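Gindwood Reuse Workshop
Progress report to the Bevance Fund, 19 Dec 2019

The shop on Evangelista Street has been open since April. In that time we took in 236 donated items, mostly small furniture, clothing and shoes. Sales covered the rent in all but 2 months.
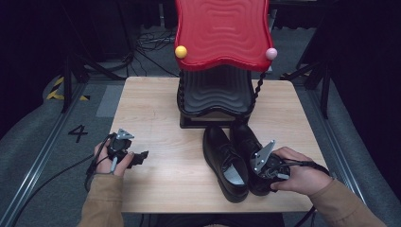 Child-size chair with a red backrest, and a pair of black dress shoes.

Repair evenings are full, and 16 people are on the waiting list. We plan to add a second evening once the new lighting is in. Edex has quoted for the wiring and we have accepted.

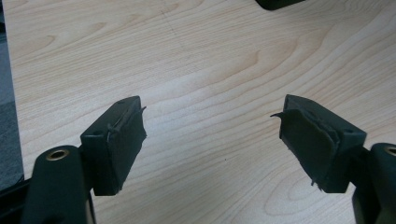

Spending is within budget except for storage. The unit we rent is too small for wardrobes and beds, so we are turning these away for now. We ask that the unspent training money be moved to storage for the next two quarters. A revised budget sheet is attached.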